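Automation module – handout 6
The Trodach arm kit, is it worth the money?
Notes by Nneka Afolabi, corrections to me please

Carrying on from handout 5. Last time was choosing an arm on paper (reach, payload, repeatability). Now one real kit, start to finish, same as you'd do for an employer.

What you get
Arm, two-finger gripper, controller box, cables, the Anik software on a two year licence. Mounting plate is extra. Camera also extra, and you do need one for the later tasks. Read the quote line by line – Tekle Mamo's group missed the plate last year and lost a fortnight.

Price
1443 for the kit, 1651 with plate and camera. Both before VAT. Supplier is Misovside, they do the repairs as well. Ask who pays carriage on a return, the leaflet doesnt say.

Setting up
Supplier says 45 minutes. Add the time for licence activation, needs a network login and ours is slow. Order matters:
Bolt down first. Then power. Then software.
Home the arm before loading any saved program.
Check the stop button every session, not just the first.

Software
Anik is decent. Drag the arm by hand, save a point, drag again. Points can be named, so name them! "point7" means nothing a week later. Exporting is poor – one file format and it drops your comments. Ese Nwosu wrote a small script to get round this, it's in the shared folder.

Pick and place, task A
Fruit in a bowl. Lift, hold, put back. Work out your approach height before you touch the speed setting. Slow for the first runs. Write down the grip force every time, even when the run is no good, we use those numbers in July.
Things to think about:
– round objects roll, where do you want the fingers to close?
– bowl rim, come in from above or at an angle?
– what should the program do if the gripper shuts on nothing?

Compared with the Wike kit
Wike is cheaper to run, no licence. Manual is far better too. But the gripper is weaker and spare fingers take up to 2 months to arrive. Tobiloba Akande will go through the Wike figures seperately.

My view so far: good for teaching, would not put it on a packing line. Support is the weak spot. Argue with me if you disagree, but bring figures.

For next time
One side of A4. Would you buy it, for whom, and what would you ask Misovside before signing. Hand in to Tanko Akpan by 03/06/2019. 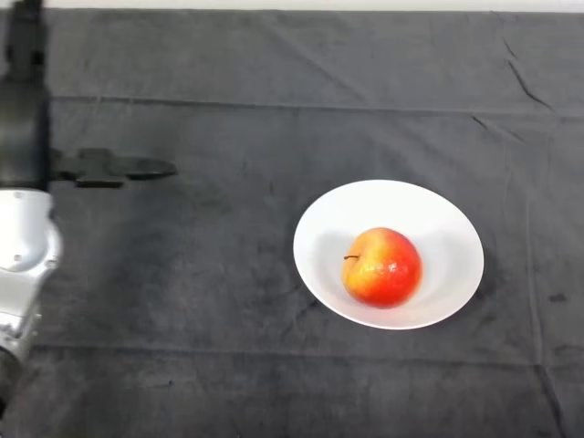 Also put the total cost over the licence period on your sheet, with the renewal in it. Most people leave the renewal out and then the two kits look closer than they are.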